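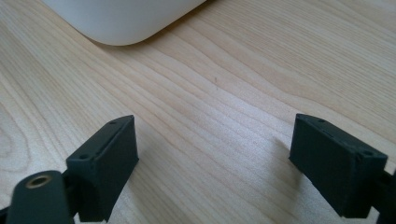
3.2 Start-of-episode rules

Every hand-held demonstration in the Skiston protocol opens with the jaws apart and nothing between them, as in Figure 2. We are very fond of this rule! It costs the operator a moment, and it gives each episode a clean zero for jaw width. The earlier Jekside guideline let operators begin with the object already in hand, and replaying those episodes on a fixed arm meant guessing at the first grasp.

Both fingers must be in view at the start, with bare tabletop between them. Large items may stay on the table if they are clear of the gap – moving them for every take would make the data less like a real desk. Pads are checked for dust and scuffs before a session and wiped if needed. The Tagle set, 2000 episodes recorded in June, follows this version of the rules throughout.

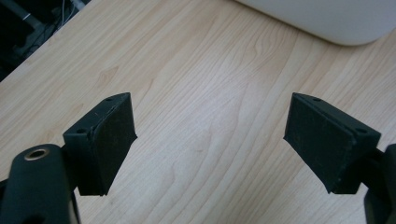 Figure 2. Open-jaw position over a wooden desk. The inner pads face each other across the gap.

3.3 Rejected episodes

An episode is rejected if the jaws are closed at the start or if one finger is out of view. Jurkumus reviewers marked 300 episodes under an early draft, and their notes led us to define both terms more tightly.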